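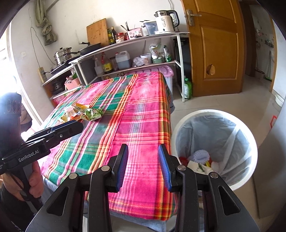

Clearing snack wrappers from a table into the bin, seen from the gripper camera.

Rokarby – Frequently asked questions

This page collects the questions we receive most often about Rokarby, our tool for preparing hand-held gripper recordings and training policies from them. It is maintained by Laurențiu Mocanu and Teodor Munteanu. If your question is missing, please write to the support list and we will add it in the next update.

What does Rokarby do?

It takes the raw recordings from one or two hand-held grippers, puts them on one common clock, estimates the path of each gripper, and cuts the result into episodes. After this you can send the episodes to the trainer or export them. Rokarby does not drive the robot. For that you need a controller, for example our own Dultis.

Do I need two grippers?

No. Many tasks work well with one. For two-handed tasks, each gripper has its own track and the two tracks are joined in the "align" step. It helps very much if each camera sees the other gripper at least a few times in the episode, as at the left side of the view in the table task. The alignment uses these moments to correct the distance between the two hands.

My path estimate jumps when the camera turns to the window. What can I do?

Strong daylight from one side is the most common reason for a lost track. First, lock the exposure before you start, if your camera allows it. Second, turn on the option "mask_bright", which ignores the washed-out region during feature matching. If the track is still lost for a short time, the tool fills the gap from the motion sensor, but only up to 200 milliseconds. A longer gap splits the episode into two parts.

Is a tidy room better for recording?

For the path estimate, a room with many things in it is usually better. Shelves with bottles and baskets, a door with panels, and a striped or plaid tablecloth all give good points to follow. A large smooth panel or a plain shiny floor gives very few. So please do not remove everything from the room before recording. The only thing we ask is that the furniture stays in its place during one session.

There is one known problem with cloths. If the cloth is pulled during the task, points on it move together with it, and the estimate can follow the cloth instead of the room. Set "static_check" to "strict" for such tasks.

Why does the detector miss wrappers and other thin trash?

Crumpled wrappers have no fixed shape, and some are shiny or half transparent. On a cloth with bright stripes they are easy to confuse with the pattern. The default detector was trained mostly on rigid objects. For trash tasks please load the model "soft-small" and lower the score limit. You will get more false detections, but the tracker removes most of them after 7 frames.

You do not need the detector for training. It is used only for episode labels and for the search function.

How does the planner know where the bin is?

The learned policy does not use a map, it works from the images directly. But if you run the Dultis planner around it, you must give a drop region. For a round bin, mark the rim in one image and the tool fits a circle to it. A bin with a liner can confuse the depth estimate, because the folds of the bag look like an inner wall. We recommend to mark the rim by hand and set the release height yourself.

How many episodes do I need?

It depends on the task and on how much the start position changes. For our table clearing test we trained the first policy with 51 episodes, and it learned the reaching motion but often closed the jaws too early. With around 1,000 episodes the grasp timing became stable enough for daily use in our lab. If your objects are rigid, you can probably start with less.

The gripper width in my data is never zero, even when the jaws are closed. Is it a bug?

No, it is missing calibration. Run "calibrate width", then open and close the jaws fully, slowly, a few times. The soft pads compress a little, so the closed value depends on how strongly you press. Please repeat the calibration after changing the pads.

Can I edit an episode by hand?

Yes. Open it in the timeline view, move the start and end marks, and save. The original recording is never changed – the edits are stored in a small file next to it. If you delete this file, you return to the automatic cut.

Which version should I install?

The current stable version is called Malabanan. The older version, Roltmont, still receives fixes until January, but new export formats will not be added to it. Projects made in Roltmont open in Malabanan without conversion. The opposite direction does not work, so make a copy of the project folder before you upgrade.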